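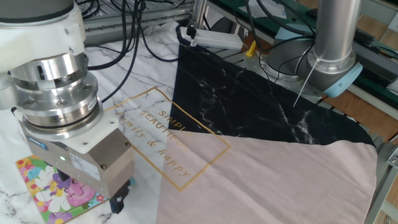 ## October, glue bench, started 7:40

Batch 3 of the hide glue / wheat paste comparison. Picking up where Soledad left off, her notes stop at the second soak.

- Granules from the Pisharody sack, not the Flister one. Flister is down to dust anyway.
- 85 g glue, 330 ml cold water, soaked overnight in the small crock. Swelled fine, smelled a bit more than last time.
- Warmed slow in the double pan. Skin formed twice, lifted it off both times with the flat stick.
- Brushed onto the gray board offcuts, paper on top, under weights by 9.

Paste: cooked too fast. Lumps. Put it thru the sieve, still lumps. Ida says start the flour in cold water and walk away for half an hour, I gave it five minutes. Will redo.

Peel test after lunch, 21 strips total, mix of both glues plus the old stock jar from Govodstead. Hide glue tore the paper every time but two. Those two were both from the corner of the board where I ran the brush dry, so not counting them against it. Paste lifted clean on most of the strips, which is what Benjamín wants for the map linings but no good for the box corners.

Old Govodstead jar: stringy, went brown at the edges. Chuck it.

Warping is the real problem. Hide glue boards all pulled toward the papered side, worst one rocks when you set it down. Tried papering both faces on a spare, looks flatter but its still damp so don't trust it yet. Check tomorrow before anyone trims.

To do
- redo paste, cold start, less heat
- ask Milagros if the Plurkurthorpe order (3,000 corner pieces) can wait untill we settle the warp
- new brush, the wide one is shedding
- Teemu has the good sieve, get it back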